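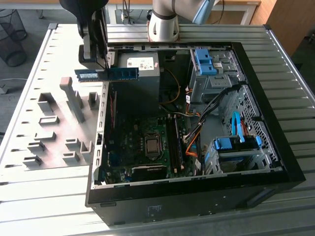 Porport Harbor Light Railway: Your Questions

When do trains run?
Every Thursday and all through the weekend, with extra evening trips in December (book early, they fill up fast!). The first train leaves Porport at 10:30.

How long is the line?
We run on 2,000 yards of relaid narrow gauge track, from the old harbor sidings up to Clurnitz Halt. It's short, but the climb past the lime kilns is a beauty, and you get to ride it twice.

What did the railway carry originally?
Slate, mostly, and coal on the way back up. Passengers were never officially allowed, although the quarrymen at Skurnberg hitched rides on the empties for 60 years.

Which engines will I see?
Kwak, our little green four-wheel diesel, does most of the work. Steam fans should check the gate board, where Tetteh Dogbe chalks up the week's engine.

Are any original wagons left?
Yes, seven! Femke Smits pulled two of them out of a hedge with a tractor, and one still has its quarry number on the side. All of them are in the long shed, and you're welcome to wander in.

Do you have old photographs?
Do we ever! Rianne Leemans has scanned about 1,000 prints and slides so far, and there are boxes still to go. If you have pictures of the incline or the transfer dock, please get in touch. We have almost nothing of either. 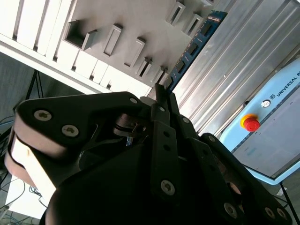
Close-up of the gripper

Can I bring a dog or a bike?
Dogs ride free. Bikes go in the brake van if there's room, so ask the guard.

Can I help out?
Please do! Ask for Bảo Thái at the ticket window. Boots are essential, experience isn't.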